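4.3 Préparer l'unité centrale et ranger les pièces

Ce chapitre concerne le kit d'atelier Trarkar, version tour couchée. Il faut avoir lu la partie 4.2 (débranchement et décharge) avant de commencer. Prévoyez une table stable, une bonne lumière et un tournevis cruciforme.

ATTENTION : le cordon secteur doit être retiré de l'alimentation pendant toutes les opérations de ce chapitre. Appuyer sur le bouton de marche ne suffit pas pour mettre la machine hors tension.

1. Couchez la tour sur le côté, avec la carte mère tournée vers le haut.
2. Retirez le panneau latéral et posez-le loin de la zone de travail.
3. Placez le bac à pièces Sola à gauche du boîtier. Il ne doit pas toucher les équerres arrière.
4. Rangez chaque pièce dans son logement : le processeur dans le creux carré, la barrette de mémoire à plat dans la fente longue, le disque dur debout au fond.

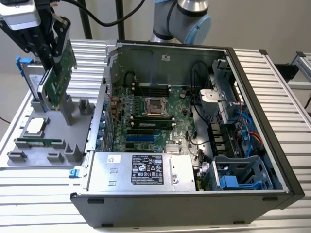
Fig. 4-3 : Boîtier ouvert et bac à pièces ; le support du processeur est vide.

Remarque : le processeur se prend seulement par les bords. Si vous avez touché les contacts, arrêtez et consultez l'annexe Goodwin (nettoyage) avant de continuer.

4.4 Contrôler avant le montage

5. Vérifiez que le support du processeur est propre et qu'aucun contact n'est plié. Utilisez une loupe si nécessaire.
6. Dégagez les câbles qui passent au-dessus des emplacements de mémoire. Un câble coincé sous une barrette empêche le verrouillage.
7. Les cartes d'extension restent debout dans le bac jusqu'à l'étape 9. Ne les posez pas à plat sur la table, le connecteur peut être rayé. 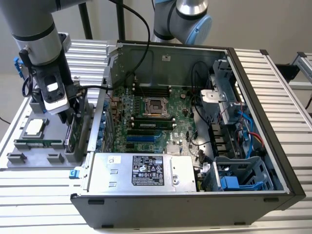

8. Comparez les pièces avec la fiche Trumby livrée dans le carton. S'il manque une pièce, ne la remplacez pas par un modèle d'une autre série, même si la forme semble identique. Écrivez la référence manquante sur la fiche et demandez l'échange.

4.5 Monter la mémoire et terminer

9. Mettez en place les composants dans cet ordre : processeur, mémoire, cartes d'extension. Pour la mémoire, ouvrez les loquets de l'emplacement, alignez l'encoche, puis appuyez bien droit sur les 2 extrémités jusqu'au déclic.

PRUDENCE : ne forcez pas. Si la barrette résiste, retirez-la, contrôlez son sens et recommencez. Une pression en biais peut fendre le circuit imprimé.

10. Regardez les barrettes depuis le côté. Elles doivent être à la même hauteur et les loquets doivent être fermés.

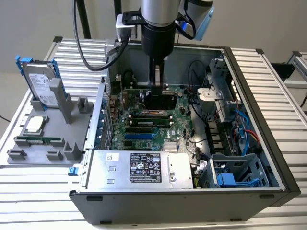 Fig. 4-4 : Modules de mémoire dans leurs emplacements, au-dessus des connecteurs d'extension.

11. Repoussez les fils fins vers le bord du boîtier, loin du dissipateur. Ne tirez jamais sur les fils eux-mêmes, tenez toujours la fiche.
12. Remettez le panneau latéral seulement après le contrôle du chapitre 5. Comptez environ 9 minutes pour ce contrôle, un peu plus la première fois.

Remarque : gardez le bac à côté du poste, il sert encore pour le démontage (chapitre 6).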